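How to identify the printing of an old cloth-bound book

Publishers often reused the same plates for years, so the date on a title page may not be the date your copy was printed. The steps below use the Drulden edition of Rurnetti as the working case.

1. Open to the title page and write down the date at the foot. On the Drulden copies it reads 1910.

2. Turn the leaf and check the back. Reprints usually carry a line of smaller type with a later year. If you find 1922, you have the second printing, whatever the title page says.

3. Go to the last numbered page. The first printing ends on page 316. The second drops the index and ends on page 257, with smaller type throughout.

4. Look for publisher's ads after the text. Ads list other titles for sale, and any title you can date gives you an earliest possible year for the binding — though not for the printed sheets, which may have sat in a warehouse.

5. Check the spine. Peñalver bound the first printing, and its name is stamped at the foot. Rebound copies have no stamp.
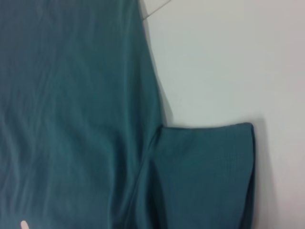 6. Compare the paper. Hold a single leaf up to a window and look for a watermark. Clillemix stock shows the mill name near the inner margin, but only on some leaves, so try several before giving up.

7. Record every result in pencil on a loose slip, never in the book. If two results disagree, trust the page count over the binding.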